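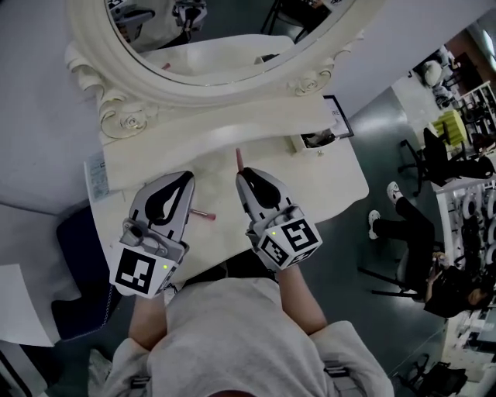

Marijke Dierckx wrote after the last open day that she would have stayed longer if she had been allowed to try the grippers herself. In September visitors can.

Horkuma is looking for 30 adults to take part in its next open day at the Sisden building, room 222. You will use a pair of hand-held grippers to pick up and set down small items such as lipsticks at a vanity table. Staff will show you how first. No experience with robots needed. Each turn includes a short harness fitting.

To sign up, write to Sepehr Jalali by 2020-08-10.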